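Checking a road-death number before you share it

I wrote this part of the Trerance guide after getting burned by a headline myself, so bear with me if I fuss. You'll need the claim in front of you, a Trerance login and perhaps 45 minutes the first time. It gets much faster!

1. Copy the claim word for word into the Claim box. Don't tidy it up. If the paper wrote "deaths," leave "deaths" (I once typed "casualties" instead and spent an afternoon chasing the wrong table).

2. Click Find Source and paste in whatever report the article names. If it names no report, pick Unknown and carry on.

3. Open the report and look for the year the figures were collected. Type that into Data Year — the year on the cover goes in a different box, a little lower down.

4. Fill in Area. A county, a region and a country all look alike once they've been squashed into a headline, so go by what the table says.

Note: Trerance saves your draft when you move from one box to the next. It doesn't save while you're typing.

5. Now press Compare. You'll get two columns, the claim on the left and the source on the right, with any mismatch in bold.

My practice claim for this section is "Road deaths in Inden up to 231." Go ahead and type it in. The source column will show 231 people killed or injured, and the word "deaths" turns bold on the left. That's the kind of slip you'll meet most, and it's a big one. 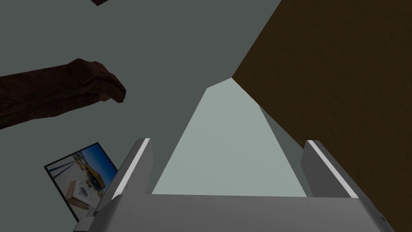
What if the report gives a rate and the headline gives a total?

Switch the Units menu to Per Person and enter the population for the same year as the data. Trerance will work out the total and put it beside the headline number.

6. Pick a rating from the menu. There are 7, and I mostly use three of them.

7. Write your note in the Reasons box, which holds 600 characters. Say where you looked and what you found, and paste the page number of the table.

Caution: once you press Publish, the rating locks. Only an editor can reopen it, so send it to a second reader first (mine is Serena Amato, who is merciless about dates).

8. Press Publish, then copy the short link from the top of the page and keep it with your notes.

If Compare comes back blank, go back to step 3 and check that Data Year has a single year in it. A range like "2009 to 2011" stops it cold.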